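Section 4. Placing and Leveling the Clandov Countertop Water Filter

Applies to Golgate households and shared kitchens. Revised 2020-12-20.
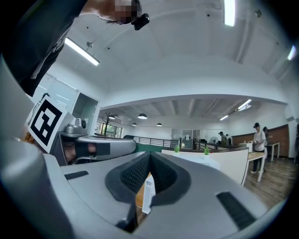 Before the filter is connected to the water supply, it must stand on a firm, level surface within reach of the faucet. A unit that leans will drain unevenly through the cartridge, and the lower part of the filter bed will wear out well before the rest. The steps in this section should be completed in the order given. Do not insert the cartridge until Section 5.

4.1 Choosing a location

1. Select a surface that will carry the full weight of the unit when filled. Glass shelves and folding tables are not suitable.

2. Keep the unit at least 8 inches from any stove, oven vent or radiator. The housing may warp if it is heated repeatedly.

3. Keep the unit out of direct sunlight. Light encourages the growth of algae in the clear upper tank.

4. Confirm that the supply hose reaches the faucet without being stretched. The hose must hang in a loose curve. Do not join two hoses together.

Note: Wood surfaces should be sealed. Where the finish is worn, place the drip tray supplied with the unit under the base and empty it daily.

4.2 Setting the feet

1. Turn the empty unit on its side on a folded towel.

2. Screw each foot fully into the base by hand, then back it out one full turn. This leaves room for adjustment in both directions.

3. Return the unit to its upright position and set the bubble level, packed in the accessory bag, on top of the lid.

4. Turn the front feet until the bubble rests between the two lines. Rotate the level a quarter turn and adjust the rear feet in the same way.

5. Press down gently on each corner of the lid. If the unit rocks, repeat step 4.

Caution: Never lift or slide the unit by the spout. The spout seal is not covered by the warranty once it has been strained.

4.3 Fitting the faucet adapter

1. Unscrew the aerator from the end of the faucet. Older aerators may be held by mineral deposits; a cloth soaked in white vinegar and left in place overnight will usually free them.

2. Compare the faucet thread with the printed guide on the inside back cover. Adapters marked F fit an outside thread, and those marked M fit an inside thread.

3. Place the flat rubber washer in the adapter and tighten by hand. Do not use pliers.

4. Open the cold water slowly and check for drips at the joint. If water appears, close the faucet, reseat the washer and try again.

Caution: Cold water only. Hot water will damage the cartridge and may loosen the hose.

4.4 First rinse

The upper tank should be rinsed before use to remove dust left from packing. Pour in 500 milliliters of cold water, swirl it by hand and discard it through the top opening. Carry out the rinse twice. Soap is not needed at this stage, and any residue will affect the taste of the water for several days.

Wipe the lid and the outer housing with a soft, damp cloth. Scouring pads and bleach must not be used on any part of the unit.

4.5 If the unit does not sit level

Tiled counters with wide grout lines may prevent one foot from resting flat. In this case, move the unit slightly or use the Fisent support mat, available from the parts desk. Do not place folded paper or cardboard beneath the feet – both soften when damp and will allow the unit to shift.

Questions about placement may be addressed in writing to Myrtle Mahmoud, Household Equipment Office, Golgate. Please give the serial number printed on the underside of the base. Replies are normally sent within 9 working days.

Continue to Section 5, Inserting the Cartridge.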